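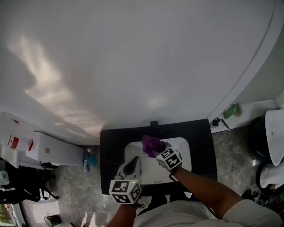 How to wipe down a small bathroom sink

A small sink collects soap film very fast, and if you leave it, the film becomes hard and yellow. I clean mine in 13 minutes, and I do not need special products. My neighbor Chantelle Ngcobo asked me to write the steps, so I put them on this page.

What you need
- one soft cloth (mine is purple, but the color is not important)
- dish soap, a few drops
- white vinegar
- a dry towel for the end

Step 1. Take everything away from the counter. On a black counter every crumb and every water spot is visible, so wipe it first with the damp cloth.

Step 2. Put soap on the cloth and begin in a back corner of the basin. Fold the cloth into a thick pad and press it well in the corner, then go along the side to the front. The corners of a rectangular basin keep more dirt than the bottom.

Step 3. Clean the overflow holes. Push a cotton swab with vinegar into each hole and turn it slowly. Wait a little and rinse with warm water.
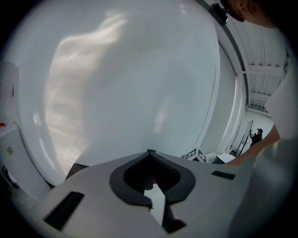
Step 4. Large smooth surfaces near the sink need a different hand. Use very little soap there and wipe from top to bottom, in straight lines. Glossy white surfaces show streaks mostly where the light falls on them, as in the pale reflection on the curved side in the photo, so move your head a little and look again from another angle. If you see a streak, go over it with the dry towel - not with more water.

Step 5. Wipe the faucet last, also behind it. Use 320 ml of water with one spoon of vinegar for this, and dry it immediately.

Wash the cloth after each use and hang it open. A cloth that stays folded at the sink will smell bad the next morning.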